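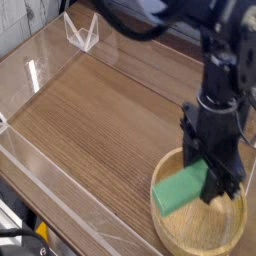 June, 6 a.m.

Up before the alarm again, because today is the Daledberg walk!! Kevser Çetinkaya is driving, and she's promised cherries from the stand outside Vurnport (the dark ones, fingers crossed). Boots are by the door, sandwiches wrapped, and I found the old map with my pencil marks still on it. The top is 1237 meters and we've got 3 hours to get there before lunch. My knees feel great! I want to see the lake from the ridge this time, last year it was all fog. Must remember sunscreen and the blue thermos.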